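Home | Visits | Faith & Public Life | About | Contact

We use cookies to keep this site running. By staying on the page you agree to this. OK | Settings

A Saturday with the people who write the letters

Last updated: Apr 12, 2025

I'd been promising Odette Coste I would come to one of the open days at Prosance since January, and I finally ran out of excuses. Prosance, if you haven't come across them, is a small office that helps congregations deal with governments: registration papers, permits to meet, visas for visiting pastors, and (the part I was curious about) letters for believers who are in jail. They have the second floor of an old building on the corner, up a staircase I would not want to climb with a box of hymnals.

Doors opened at ten and I was late, so I missed the prayer and walked straight into coffee. There were 21 of us, from all kinds of churches — Baptists, Reformed, a very cheerful Orthodox couple and two young women from a Pentecostal fellowship who had come by train and knew more about freedom of assembly law than I ever will!

Solène Millet gave the first talk, on what happens to a case once it reaches them. I had imagined somebody reads a sad email and fires off a petition the same afternoon. Well, no. They check the story with at least 3 people, and one of those has to be outside the family's own church. Then they ask the family what they want. Sometimes the family wants noise and sometimes they beg for quiet, and Solène said the quiet ones keep her up at night. She told us about a house church that lost its meeting permit over a fire door (a fire door!) and spent 5 months getting it back. I wrote "fire door" in my notebook and underlined it twice.

After that we split up into smaller groups and went from room to room, and I got lost once looking for the restroom.

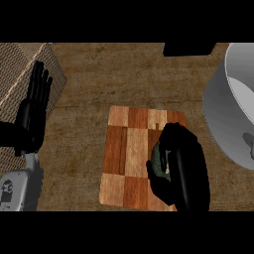

Checkered cutting board with a white container and a woven box, computer rendering.

My group had the letter room next, with Lucienne Renaud. She handed out drafts with the names removed and had us mark them up. I was bad at it. My first try was full of words like "outrageous," and Lucienne crossed them out very kindly and wrote the number of the law in the margin instead. Her view is that the official who opens the letter didn't make the arrest and may be looking for a reason to help, so you give that person a paragraph they can pass to their boss. I argued a bit. I still think some things ought to be called outrageous, but I did rewrite it, and the second one was better.

Lunch was soup and bread and a long argument at my end of the table about conscience clauses. The Orthodox husband thinks churches only speak up for their own, and he had examples, and a couple of them stung. Odette came over and told him that Prosance takes cases from other religions too, and that they get complaints from donors about it every year. I would have liked a whole session on that.

The afternoon was slower. There was a session on the new registration forms that I couldn't follow (I don't fill them in, and the woman next to me who does was scribbling like mad, so it must have been useful). The printouts were tiny. Please, bigger print next time.

We finished in the chapel downstairs, reading out first names and leaving some silence after each one. I had expected to feel gloomy and I didn't quite. I went home with a stack of addressed envelopes and a letter to finish, and it's still on the kitchen table as I type this.

Odette says the next open day will be in the fall. You need to write ahead, the stairs are steep, and parking on that street is hopeless, so take the bus.

Sign up for our newsletter and get new posts by email.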